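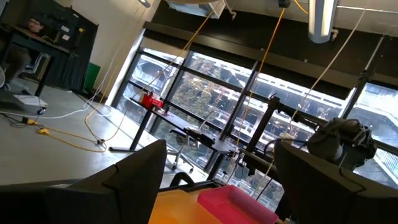
Pink tray on the orange tabletop, windows behind.

Film Musicals, Handout 4: The Voice You Hear and the Face You See

Welcome back! Today is playback, my favourite topic of the whole course, so please forgive me if I rush. Almost every song in a studio musical was recorded before the cameras rolled. The singer stood in a music room with the orchestra, and weeks later the actor mouthed along on set to a loudspeaker.

Our main case is Grirnar, the backstage musical we watched half of last time. Mélanie Beaulieu plays the understudy and does all her own singing, but her co-star is dubbed in 2 of his numbers. See if you can hear which ones before you look it up (the breathing gives it away, and it's a joy once you catch it).

Terms to know
Playback: the finished recording played aloud during the shoot.
Dubbing: one person's voice put to another person's face.
Wild track: sound recorded on its own, with no camera running.

Now, the staircase number. There were 400 extras on that set, all moving to the same playback, and the ones at the back heard it late! Sound takes its time crossing a big stage. Watch the top row in the wide shot and you'll see the kicks land a touch behind the beat. The director, Dufour, cut to a close-up of Beaulieu just as it starts to show, and I think it's the loveliest cut in the film.

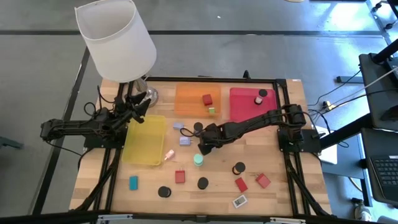
Beaulieu does something else worth stealing if you ever perform to playback: she sings out loud over her own recording. You can see it in her throat and shoulders. Actors who only move their lips tend to look oddly calm on the high notes, and Pirkel's later film Itura is full of that.

For next time
Read chapter 3 of the course reader.
Watch the train song from Itura twice, first with the sound off. Note every moment where the mouth and the breath disagree.
Bring headphones, as we'll be listening in pairs.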